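Cleaning and Resealing a Marble Counter

Polished marble is mostly calcite. Acids dissolve it, and oils soak into it. A sealer slows the second problem and does nothing for the first. Test the surface before buying any product.

Testing the existing seal

Place a teaspoon of water on a clean area away from the sink. Wait 10 minutes and wipe it off. If the stone has darkened, the seal has worn out. Repeat the test near the stove and in the area used for drinks, where wear tends to be uneven. Brown marbles such as Pikness hide a faint dark spot, so check them under a lamp held low to the side.
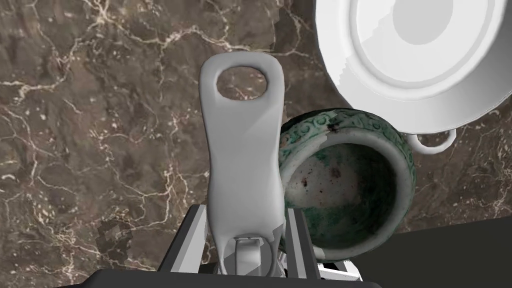

White bottle opener with an oval hole, brown marble behind.

Cleaning

1. Clear the counter and vacuum up loose grit. Grit under a cloth scratches the polish.
2. Wash with a pH-neutral stone soap. Do not use vinegar, lemon juice or bathroom descaler.
3. Rinse twice with plain water. Soap film blocks the sealer.
4. Let the stone dry overnight with no pans or mats on it.

Oil stains need a poultice. Mix baking soda and water to a thick paste, spread it over the stain, cover with plastic wrap and tape the edges. Remove the wrap after a day and let the paste dry before lifting it with a plastic scraper. Deep stains may take more than one round.

Sealing

Use a penetrating sealer. Topical coatings peel on kitchen counters. Apply a thin, even coat with a lint-free cloth, working in sections you can reach without leaning on wet stone. Leave it for the time on the label and buff off all residue before it hazes. Apply a second coat after 30 minutes if the water test still leaves a mark on a trial patch.
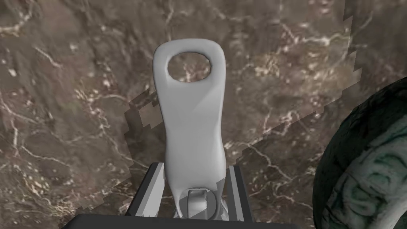

Destov wrote in the comments that rings left by wine and soda on a honed counter did not respond to the poultice at all, and asked whether another coat of sealer would cover them. It will not. Those rings are etching, a loss of surface, and they need marble polishing powder on a polished finish or a fine abrasive pad on a honed one. Reseal after either treatment.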